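**Equipment Review: Ambrose Patrol Bag (Vilosora)**
Gernville Police Department, Training and Equipment Section
Prepared by Sgt. Wendell Greenberg

The Ambrose is a front-seat patrol bag sold by Vilosora to departments and individual officers. The Section was asked to report on its suitability as a replacement for the Villon bag, which has been issued to new officers at the end of recruit training for many years and is no longer made in the same pattern. The trial began in July. It covered 454 shifts, and 19 officers took part, drawn from all three patrol watches and from the traffic unit. Four of them were in their first year of service.

Each officer carried the Ambrose in place of the issued bag and filled in a short form at the end of every shift. The forms asked for comments on access, carrying, wear and cleaning. Officers were told to pack the bag as they wished, except that the first aid pouch had to be placed where a partner could reach it.

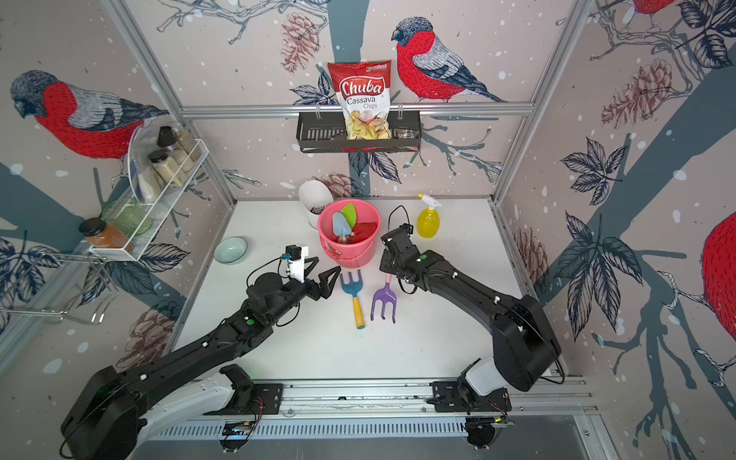 ## Construction and Capacity

The bag has a stated capacity of 44 liters. The main compartment opens at the top and is divided by two padded panels held with hook-and-loop strips. There are pockets on both ends, a flat document sleeve along the back, and a clipboard slot that accepts the Department's standard report cover without bending it. The base is stiff and stays level on the passenger seat when loaded.

Stitching was sound on all samples received. The zippers are large enough to be worked with gloves on, and officers on the midnight watch mentioned this more than any other feature. The pull cords are thin, however, and two had come off by the end of the trial. The cord is a standard size and was replaced from Section stock at no real cost.

The seat belt loop deserves comment. On the Villon, the belt passes through a single strap at the back, and the bag tends to tip toward the door on a hard right turn. The Ambrose uses a wide channel across the front. It held well in the sedans. In the utility vehicles the buckle sits higher, and the channel pushes against it. Officers assigned to those vehicles reported that fastening the bag took practice, and a few stopped fastening it, contrary to the instruction given at the start of the trial. They have been reminded.
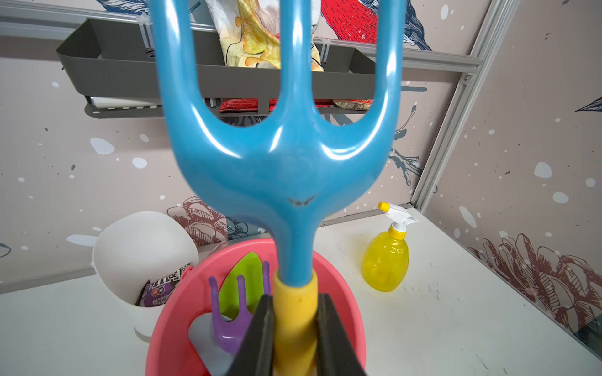 *Light-blue hand fork with a yellow handle; pink bucket behind.*

## Use on Patrol

Access to forms, gloves, flashlight and evidence envelopes was rated better than with the issued bag by most of those taking part. The end pockets can be reached from the driver's seat without turning the bag. Traffic officers kept measuring tape and chalk in the left pocket and reported no difficulty at collision calls.

Opinion was divided on the internal panels. Officers with long service tended to remove them in the first week and pack the bag in the way they had packed its predecessor. Those recently out of training left them in and asked for a third. The Section has no preference, but notes that the panels are easily lost once removed and are not sold separately.

The shoulder strap is the weakest part of the design. It is too short for a tall officer wearing a vest and outer jacket, and the pad slides off the shoulder when the bag is fully packed. Several officers gave up on the strap and carried the bag by the hand grips, which are comfortable. Since most trips with the bag are between the locker room and the vehicle, this is an annoyance and was not treated as grounds for rejection. Officers on foot posts would not be well served by it. 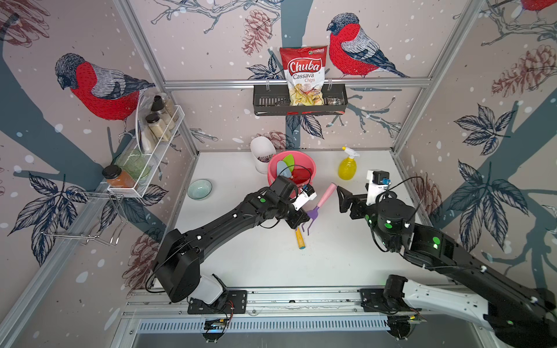
*Wire basket shelf with a bag of Chuba Cassava Chips.*

## Weather and Cleaning

The fabric sheds light rain. In a steady downpour, water came through the top zipper after the bag had been left on the ground at a road closure, and the contents of the main compartment were damp. The document sleeve stayed dry. A rain cover is offered by the maker but was not supplied with the trial samples and cannot be assessed in this report.

Mud and road salt came off with a brush and warm water. Coffee did not come out of the gray lining. The Section recommends that the black lining be ordered if there is a choice. 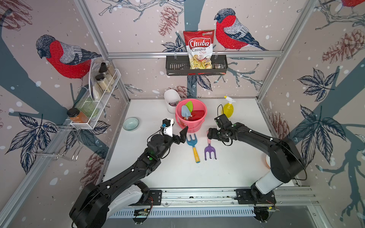 *Pink bucket with toy trowels and a shovel; two toy hand rakes in front.*

## Cost and Recommendation

The quoted price is $200 per bag, with the Department's name on a removable panel. Individual name tapes are extra. Vilosora answered written questions promptly and replaced one sample that arrived with a faulty zipper.

The Ambrose is recommended for issue to patrol and traffic officers, subject to the following:

- The maker should be asked for a longer shoulder strap before any order is placed.
- Utility vehicles should be checked for buckle fit, and a written instruction on fastening added to the vehicle handbook.
- Spare pull cords should be held by the Section.
- Villon bags in good condition should stay in service until worn out. Officers who prefer to keep theirs may do so.

**Rating:** Suitable, with changes.

Comments on this review may be sent to the Training and Equipment Section through the watch commander. Trial samples remain available for inspection in the equipment room during the day watch.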